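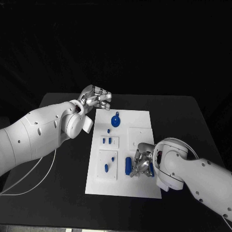 Notes > House > Laundry and surfaces

Print this page | E-mail this page

Getting an ironing surface flat

I replaced the top of my pressing table in February, after nine years with the old one. The old top had developed a dip near the left end, deep enough that a shirt yoke pressed there came out with a faint ridge across it. I spent longer than I expected working out what I wanted in its place, and several people have asked for the details, so I am writing them down once.

My requirements were simple. I press mostly cotton shirts, table linen and quilt blocks. Shirts tolerate a poor surface. Quilt blocks do not. A block that is supposed to finish square will pick up a small distortion every time it is pressed over a soft spot, and the errors add up across a row. Vasanthi Chowdhury, who taught me to piece, used to lay a steel rule across any table before she would put an iron to it. I thought this was fussy until I tried it on mine.

The rule test

Set a straight steel rule on edge across the surface and look at it with a lamp behind. Light under the middle means a dip. Light under both ends means a crown. Do it lengthwise, crosswise and on both diagonals. The diagonals matter because a twisted panel can pass the other two checks.

My old top failed on one diagonal and on the lengthwise check at the left. The core was particleboard and the steam had gone into it. The edge on that side had swollen enough to feel with a thumbnail. There is no repair for swollen particleboard that I would trust.

Core

I used birch plywood, 18 mm, cut to 106 by 45 cm. That size fits the frame I already had and leaves a small overhang for stapling. Thinner plywood would have been easier to carry, but the frame has only two cross members and I did not want the panel to sag between them.

Plywood also moves with moisture, though less than the boards I could have glued up from solid stock. I sealed both faces and all four edges with two coats of shellac. Sealing one face only is a common mistake. The bare face takes up moisture, the sealed one does not, and the panel cups. I let the first coat sit overnight, sanded lightly with 220 grit, and applied the second the following evening. Edges took a third coat, as end grain drinks more.

I considered a water-based varnish and decided against it. I have no figures to offer on how it behaves under a hot iron through padding. I know how shellac behaves, which is that it softens with heat, and I relied on the padding to keep it from ever getting hot enough. So far it has been fine. If you press for hours at a time on the highest setting, choose something else.

Padding

The old table had foam. Foam feels pleasant and presses badly. The iron sinks, the fabric stretches over the depression, and seam allowances print through to the front. For the new one I used wool felt in a single layer, under a cotton canvas cover.

Wool holds heat and takes up some steam, so the underside of the work gets pressed along with the top. It also smells when new and damp. The smell faded over the first couple of weeks and now appears only when I use a lot of steam.

I bought the felt as an offcut from Molberg, the upholstery supplier near the rail yard. It had a crease down one side which did not come out with steam. I cut around it. Ask them to roll the piece instead of folding it, and bring your own tube, as they charge for theirs.

Anong Petchrat uses two layers of an old army blanket on hers and gets results as good as mine for almost nothing. Her blanket is tightly woven and quite hard. A loose, fluffy one would compress unevenly. Check the fiber content before you put an iron anywhere near it, since acrylic blankets are easy to mistake for wool and will melt.

Cover

Unbleached cotton canvas, washed twice on hot and tumble dried before cutting. I measured my piece before and after. The length went from 150 cm to 141 cm, and the width hardly changed. Had I stapled it unwashed, the first heavy steaming would have pulled it tight enough to lift the staples.

I staple from the middle of each long side outward, then the short sides, then the corners. Pull until the weave is straight and stop there. If the threads bow toward the staples, you have pulled too hard. I had to take out one side and redo it.

The corners are folded like a bedsheet. Quentin Rey sent me a sketch of a neater mitered version which removes most of the bulk, and I may try it when the cover needs replacing. Mine are lumpy but they are underneath.

I did not print or draw a grid on the canvas. A grid is useful for squaring blocks, but it has to be accurate, and canvas moves. I keep a separate ruled mat for measuring and use the table for pressing only.

Leveling the frame

A flat top on a racked frame will not stay flat. Before fixing the panel down I checked the frame with the same rule and found one leg short by 3 mm. I put a shim under the foot and then tightened the cross members. Do it in that order. If you tighten first, you lock in the twist.

The panel is held by four screws in slotted holes, with washers. The slots let the wood move a little with the seasons. I left them snug, and I check them when I change the cover.

Results so far

On the rule test the surface now shows no light on any line except a sliver at the far right corner. I have pressed 70 blocks on it for a sampler quilt. The ones I measured were all within a millimeter of square, and the worst had a bad seam that I would blame on the sewing.

The table is heavier than it was. I can still move it alone, but not up the stairs.

I have not yet dealt with where to rest the iron. It currently stands on a ceramic tile at the right end, and the tile slides. A strip of cork glued underneath is the next thing to try.

Contact | Copyright Yaowalak Thammasiri | Back to top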